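**Refilling a countertop roll holder – leave the plastic on or take it off?**

**ustora_14**
We restock the washrooms at a small rental place. The holders are black, open on top, and the roll stands upright inside. I've been dropping the new roll in with its wrap still on and letting the guest peel it. My partner says strip it first. Each case is 298 rolls short of what I'd like to keep on hand, so I don't want them getting dusty on the shelf either.

**Craddock**
Strip it. Thin film bunches up against the sides and then the roll won't turn. I did 161 units one August and the wrapped ones were the ones that got complaints.

**Dorkiditz**
Disagree. If the room sits vacant between guests, the wrap keeps the paper clean. Just loosen the top so there's something to grab.

**ustora_14**
Same question from another angle, then. Does the black holder matter? Ours has a fairly snug opening.
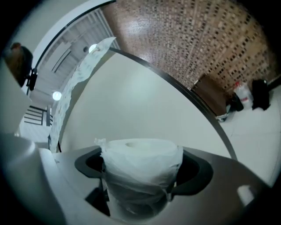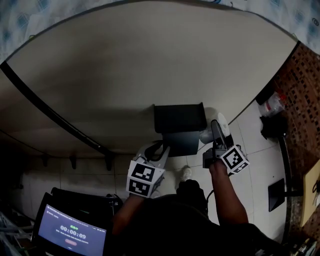 **Witer**
Go with Craddock on this one. A snug holder and loose plastic don't get along. The film slides down between the roll and the wall, and you end up pulling it out with two fingers.

**Dorkiditz**
Only if you leave the whole wrapper on. Tear it down to the middle and fold it under. I've done it that way for five years.

**Witer**
Folding it under makes the roll sit crooked. I tried that.

**Craddock**
Also check how the paper feeds. If it comes from the outside, the roll has to spin and the wrap has to go. If you pull from the core, you can get away with leaving some on – but take the film off the top first.

**ustora_14**
Ours feeds from the outside. I'll strip them and keep the spares in a lidded bin so they stay clean.

**Dorkiditz**
Fine, but put the bin somewhere dry. Mine was under a sink and I lost 14 rolls to a slow leak.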